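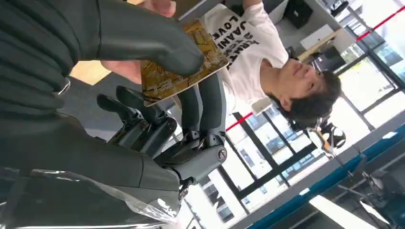 It holds a card! Five fingers, one flat gold card, gripped. I've been grinning at my bench all evening.

Quick catch-up for anyone new: I'm putting together a full-size robot hand at our shared workshop in Potusberg. I started in October with a box of finger parts and way too much confidence.

The project is called Arel. No deep meaning, I just liked how it sounded and it fit on the label of the parts bin.

Flat things are so much harder than I expected. A cup or a ball kind of helps you out, the fingers wrap around and you're done. A card wants to spin on whatever point the thumb touches first.

What fixed it was slowing the thumb way down. The fingers go first and make a sort of shelf behind the card, then the thumb comes in and presses on the face. I used to close everything together and the card would shoot across the table.

Tonight's score was 10 good grips out of 12 tries. The 2 misses were both me offering the card at a silly angle, so I'm counting them against me and letting the hand off.

Motor driver is a Nodon board I got used from another member here. The manual is a mess but the board itself has been great - it hasn't cut out on me once since I redid the ground wire.

Someone asked about the settings. Thumb stops closing at 415 on my scale, which runs from fully open at zero. Please don't copy that number, it only means anything with my tendon lengths. Find yours by creeping up in small steps with a piece of cardboard.

Still bad: letting go. The thumb opens fine but the little finger lags, nearly a full second behind the rest. I think the return spring is too weak. There are stiffer ones in the Fekete drawer and I'm trying those next.

After that I want to try a key, and then a paperback, which should be fun because it bends.

Bench notes for 2023-12-22 are going up on the workshop page once I can read my own handwriting. If you've built a hand and have spring advice, please send it my way, I'll take all of it!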